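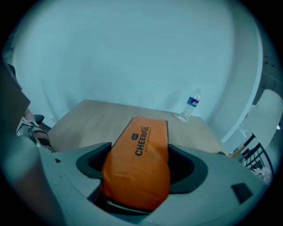

Tukell Set-Up Guide / Section 2: Tidying Chores

Can a machine tidy a table yet? Partly, and the part it can do is a lot of fun to set up! Tukell learns small put-away chores from a person who does them first with the hand-held gripper. Soft cases are a great place to start - they bulge, they crease, and they make you think about where you squeeze.

Before you start

Clear enough table for the gripper to come in low from the front. A bottle or two at the back can stay, and it's good practice for the software to work with other things in view.

1. Strap the gripper to your hand. The strap should be snug, with your fingers free to open and close the pads.

2. Bring one pad to each side of the case and close slowly. Stop as soon as the case holds its place.

Note: Soft items give way under the pads. If the creases get deep, open up and try again with a lighter squeeze.

3. Lift, pause, and set the case back down. Do this 11 times, turning the case a little between tries.

Caution: Don't use full cases or anything with glass inside until you've finished Section 4.

4. Pull the drawer tray all the way out and keep your free hand away from the opening.

5. Move on to a box. Tip it into the tray at an angle, then press it with the gripper finger. Keep the cable along your arm so it doesn't drag over the tray.
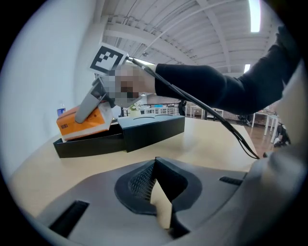 6. Save the run and start the next one. Plan on 26 good runs before you let Tukell try the chore alone.

What to expect

Picking up is the strong side. Drawers are harder, and folding laundry is still a job for you. Orestis Kontogiannis and Despina Pappas tested this section, and they'd love to hear which chores you try next.

Section revised 10/29/25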